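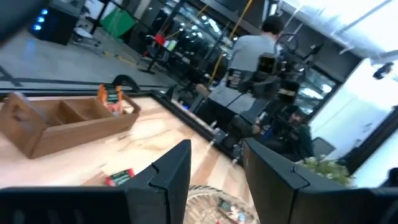 문의 번호 653
제목: 간식 테이블 나무 캐디 칸막이 흔들림, 스틱 봉지가 옆 칸으로 넘어감
접수: 2019년 9월 21일
요청자: 리브 크리스티안센 (플론스테드 운영팀)
담당: 넬레 브란데스 (타툼덴 고객지원)
제품: 타툼덴 칸막이 캐디, 손잡이형, 중간 갈색
우선순위: 보통
상태: 해결됨

[요청 내용]
리브 크리스티안센
안녕하세요. 간식 테이블에 올려 두고 쓰는 나무 캐디 때문에 문의드립니다. 올해 3월에 구입했고 그동안은 문제없이 썼습니다.

증상은 두 가지입니다.
1. 안쪽 칸막이가 손으로 밀면 움직입니다. 처음에는 안 그랬습니다.
2. 뒤쪽 칸에 주황색 스틱 봉지를 세워 두는데, 캐디를 손잡이로 들어 옮기면 봉지가 한쪽으로 쏠리고 일부가 칸막이 밑으로 끼어 들어갑니다. 빼다가 봉지 끝이 찢어진 적이 두 번 있습니다.

캐디는 하루에 두 번 옮깁니다. 아침에 창고에서 내오고 저녁에 다시 넣습니다. 옆에 있는 둥근 바구니는 아무 문제 없고, 작은 봉지 과자는 거기에 담습니다. 테이블은 스트룀베리 제품이고 상판은 밝은 나무에 테두리가 검은색입니다. 테이블이 원인일 수도 있다고 해서 같이 적습니다.

칸막이를 고정하는 방법이 있는지, 아니면 교환 대상인지 알려 주세요. 접착제를 써도 되는지도 궁금합니다. 식품이 들어가는 물건이라 아무거나 바르기가 그렇습니다.

[답변 1]
넬레 브란데스
문의 감사합니다. 접착제는 아직 쓰지 말아 주세요. 접착제가 홈 안에서 굳으면 나중에 칸막이만 교체하기가 어렵습니다.

먼저 아래 내용을 확인 부탁드립니다.

가. 캐디를 완전히 비우고 뒤집어서 밑판에 벌어진 곳이 있는지 봐 주세요.
나. 칸막이를 하나씩 위로 뽑아 보고, 힘을 거의 안 줘도 빠지는 것이 있으면 어느 위치인지 적어 주세요.
다. 빈 캐디를 테이블에 놓고 네 모서리를 차례로 눌러 주세요. 덜컹거리는 모서리가 있으면 캐디를 반 바퀴 돌려 다시 눌러 봅니다. 돌려도 같은 쪽 테이블 자리에서 덜컹거리면 상판 문제이고, 캐디를 따라 위치가 바뀌면 캐디 문제입니다.
라. 최근에 물로 씻은 적이 있는지 알려 주세요.

[답변 2]
리브 크리스티안센
확인했습니다.

가. 밑판은 벌어진 곳 없습니다. 홈에 과자 부스러기가 꽤 끼어 있어서 이쑤시개로 긁어냈습니다.
나. 손잡이에서 가장 먼 칸막이가 그냥 빠집니다. 나머지는 뻑뻑합니다.
다. 캐디를 돌리니까 덜컹거리는 자리도 같이 돌아갑니다. 그러니까 테이블은 괜찮은 것 같습니다. 혹시 몰라 수평계도 올려 봤는데 기포가 가운데에 있었습니다.
라. 씻었습니다. 저는 마른행주로만 닦는데, 지난달에 시럽이 쏟아졌을 때 테오도르가 싱크대에서 물로 헹구고 세워서 말렸다고 합니다. 얼마나 오래 물에 닿았는지는 본인에게 직접 적어 달라고 했습니다.

[메모 추가]
테오도르 루스타드 (플론스테드)
제가 씻었습니다. 담가 두지는 않았고 미지근한 물에 세제 조금 풀어서 수세미 부드러운 쪽으로 닦았습니다. 10분 정도 걸렸습니다. 그 뒤에 라디에이터 옆에 세워 놓고 퇴근했습니다. 라디에이터는 켜져 있었습니다. 칸막이는 빼지 않고 통째로 씻었습니다.

[답변 3]
넬레 브란데스
두 분 다 자세히 적어 주셔서 감사합니다.

칸막이를 끼운 채로 젖으면 판이 불어서 홈을 벌리고, 마르면서 판만 다시 줄어드는 경우가 있습니다. 라디에이터 옆에서 한쪽만 빨리 말랐다면 밑판도 약간 휘었을 수 있습니다. 모서리가 덜컹거리는 것도 이것으로 설명이 됩니다. 다만 사용 중에 마모된 경우도 증상이 비슷해서 두 가지만 더 확인하겠습니다.

마. 빠지는 칸막이를 뽑아서 다른 칸막이와 자리를 바꿔 끼워 주세요. 어느 쪽이 헐거운지 알려 주세요.
바. 곧은 자를 밑판에 대고 가운데에 틈이 생기는지 봐 주세요. 종이를 끼워 보면 알기 쉽습니다.

결과가 나올 때까지는 뒤쪽 칸의 스틱 봉지를 조금 적게 넣어 주세요. 빽빽하게 꽂으면 들 때 칸막이를 옆으로 밉니다.

[답변 4]
리브 크리스티안센
마. 바꿔 끼웠더니 헐겁던 칸막이는 새 자리에서도 헐겁고, 뻑뻑하던 것은 옮긴 자리에서도 그런대로 잡힙니다. 완전히 뻑뻑하지는 않고 손으로 흔들면 아주 조금 움직입니다.
바. 자와 밑판 사이에 복사 용지 한 장이 들어가고 두 장은 안 들어갑니다.

봉지를 적게 넣는 건 좀 곤란합니다. 스틱은 조크포트에서 10개 묶음으로 들어오고, 묶음을 뜯으면 한 번에 다 꽂아 둡니다. 남는 걸 따로 두면 꼭 어디 갔는지 못 찾습니다. 우선은 빨강 초록 작은 봉지들을 캐디에서 빼서 바구니 쪽으로 옮기고, 스틱은 두 칸에 나눠 꽂았습니다. 옮기다 테이블에 흘리는 건 그냥 그때그때 줍고 있습니다.

[내부 메모]
넬레 브란데스 → 미로슬라바 사우추크 (부품)
칸막이 한 장이 줄어든 것으로 보입니다. 홈도 조금 벌어졌는데 새 칸막이로 잡힐 수준입니다. 밑판 휨은 종이 한 장. 전체 교환까지는 필요 없어 보이는데 의견 부탁드립니다. 3월 구입분이면 예전 두께 칸막이입니다.

[내부 메모]
미로슬라바 사우추크
동의합니다. 종이 한 장이면 펠트 패드로 맞춰집니다. 예전 두께 칸막이는 재고가 8장 있습니다. 새 두께는 그 홈에 안 들어가니 보내지 마세요. 지난번에 잘못 나가서 고객이 사포로 갈아 썼습니다. 패드는 모서리용 작은 것으로 한 벌 같이 넣겠습니다.

[답변 5]
넬레 브란데스
칸막이 한 장과 바닥용 펠트 패드 한 벌을 보내 드립니다. 물세척은 보증에 들어가지 않아서 칸막이는 유상입니다. 금액은 3,005원이고 배송비는 받지 않습니다. 패드는 무상입니다. 청구서는 운영팀 주소로 따로 갑니다.

받으시면 이 순서로 작업해 주세요.

1) 캐디를 비우고 칸막이를 전부 뺍니다.
2) 마른 솔로 홈을 털어 냅니다. 젖은 천은 쓰지 마세요.
3) 새 칸막이를 손잡이에서 가장 먼 자리에 끼웁니다. 한쪽을 먼저 넣지 말고 양 끝을 같이 눌러 내려야 합니다. 망치는 쓰지 마세요.
4) 나머지 칸막이를 원래 자리에 끼웁니다. 자리를 바꿔 두셨으니 되돌려 주세요.
5) 캐디를 테이블에 놓고 모서리를 눌러 덜컹거리는 곳을 다시 찾은 다음, 뜨는 모서리에만 패드를 붙입니다. 네 군데 다 붙이면 다시 덜컹거립니다.
6) 봉지를 채우고 손잡이로 들어 봅니다.

새 칸막이는 하루쯤 방 안에 꺼내 두었다가 끼우는 편이 좋습니다.

[답변 6]
리브 크리스티안센
택배 받았습니다. 칸막이 색이 기존 것보다 약간 밝은데 맞는 부품인가요? 끼워 보기 전에 여쭙니다.

그리고 시럽 같은 게 또 쏟아지면 어떻게 닦아야 하는지 알려 주세요. 커피 놓는 자리가 가까워서 또 쏟아질 겁니다.

[답변 7]
넬레 브란데스
맞는 부품입니다. 포장 안에만 있던 것이라 빛을 덜 받아서 밝습니다. 쓰시다 보면 차이가 줄어듭니다.

끈적한 것이 묻었을 때는 칸막이를 먼저 빼고, 미지근한 물에 적셔 꼭 짠 천으로 닦은 뒤 바로 마른 천으로 한 번 더 닦아 주세요. 말릴 때는 칸막이를 뺀 상태로 눕혀서 바람이 통하는 곳에 둡니다. 라디에이터나 직사광선은 피해 주세요. 식기세척기도 안 됩니다.

[답변 8]
리브 크리스티안센
작업했습니다. 새 칸막이가 꽤 뻑뻑해서 둘이서 눌렀습니다. 패드는 한 모서리에만 붙였고 이제 덜컹거리지 않습니다.

스틱을 원래대로 뒤쪽 칸에 다 꽂고 창고까지 두 번 왕복해 봤습니다. 칸막이는 그대로 있고 밑으로 끼는 봉지도 없습니다. 한쪽으로 조금 기울기는 하는데 이건 처음 샀을 때도 그랬습니다.

한 가지 더 질문이 있습니다. 스틱이 덜 찼을 때 기울지 않게 하는 부속 같은 게 있나요? 식스텐 솔베르그가 저희 쪽 비품 담당인데 있으면 다음 주문에 넣겠다고 합니다.

[답변 9]
넬레 브란데스
잘 고정됐다니 다행입니다. 전용 부속은 없습니다. 다른 고객분들은 두꺼운 종이를 칸 너비에 맞춰 접어 빈 쪽에 세워 둡니다. 종이는 더러워지면 바꾸면 됩니다. 여분 칸막이를 칸 안에 세우는 것은 권하지 않습니다. 홈이 없는 자리라 들 때 넘어집니다.

예전 두께 칸막이는 남은 수량이 많지 않으니 여분이 필요하시면 식스텐 님께 미리 주문하시라고 전해 주세요. 주문란에 "3월 구입분"이라고 적어 주시면 두께를 맞춰서 보냅니다.

[답변 10]
식스텐 솔베르그 (플론스테드)
여분 칸막이 두 장 주문 넣었습니다. 주문란에 적어 달라고 하신 대로 적었습니다. 종이는 창고에 있는 포장 상자 잘라서 해 봤고 쓸 만합니다. 세척 방법은 인쇄해서 싱크대 위 선반 문 안쪽에 붙였습니다. 문의는 닫아 주셔도 됩니다.

[처리 기록]
원인: 칸막이를 끼운 상태로 물세척 후 열원 옆 건조. 칸막이 한 장 수축, 밑판 경미한 휨.
조치: 칸막이 한 장 교체(예전 두께), 펠트 패드 한 곳 부착, 세척 방법 안내.
테이블: 이상 없음. 스트룀베리 쪽 문의 불필요.
비용: 칸막이 유상, 패드 무상.
후속: 여분 칸막이 주문 건은 부품팀에서 별도 처리. 출고 전 두께 확인할 것.
종료 처리: 넬레 브란데스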